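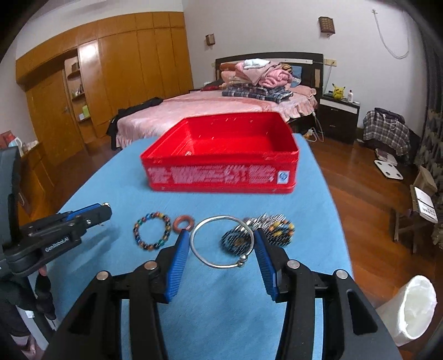
Keep the Jewelry in a Crate

I have owned three jewelry boxes in my life and I would not buy another. The last one was a Sella, with 2 drawers and a felt tray with slots for rings. It cost me almost 200 dollars. It was made for somebody who wears small, flat, matching things. I wear bangles and beads.

A bangle does not fit in a slot. A stretchy bead bracelet goes in flat and comes out wound around something else. Anything set with stones snags on the felt. After a month in the Sella I was wearing the same ring every day because it was the only thing I could find without digging.

What works is a shallow plastic crate, the kind shops throw out. Mine is red and the printing on it is scratched. It lives on a table with a blue cover, near the bed, and on the first morning of every month I take everything out and lay it in a row. Beads, ring, silver bangle, the dark bracelet with the amber beads in it. Then I put back what I still wear.

My cousin Nadine Jaber thinks this is a terrible way to treat nice things. She keeps hers in pouches, each with a paper tag, and she is right that silver scratches. I would still take a scratch over a bracelet I haven't seen since June. She has at least one of those, a gift from Kumiko Ichikawa, and it is in a pouch somewhere in her apartment.

I'd make one exception. Thin chains should hang — a nail in the wall is enough — and they should never go in with the beads. Everything else can lie loose in the crate with the lid off, or better, with no lid at all. I sold the Sella to a neighbor, who keeps fuses in it.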